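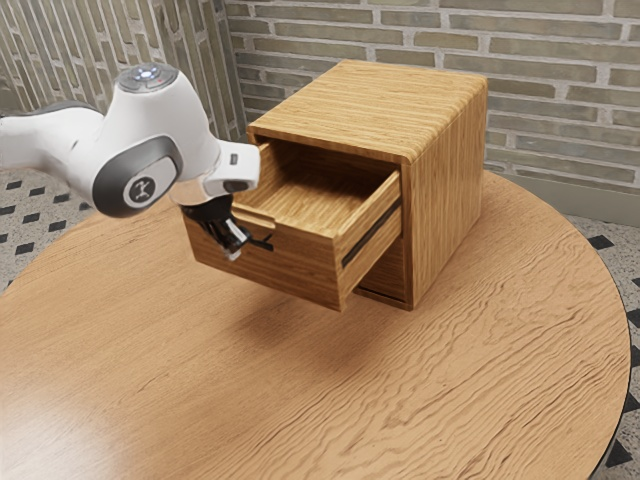
Villads Hviid fragt, ob man Massivholz bei 17 % Holzfeuchte schon verleimen kann. Für Innenmöbel: nein.

1/3 Zielwert sind bei uns 8 bis 10 %. Darüber schwindet das Holz nach dem Verleimen, Fugen öffnen sich am Hirnende.
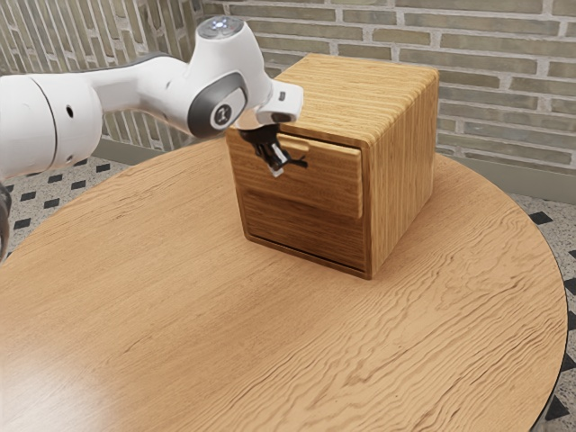
Leire Prieto
Holztechnikerin, Relwood

2/3 Gemessen wird quer zur Faser, sechs Punkte pro Brett, Holzart am Gerät einstellen.

3/3 Charge 3634 liegt seit März im Stapel. Nächste Messung in drei Wochen.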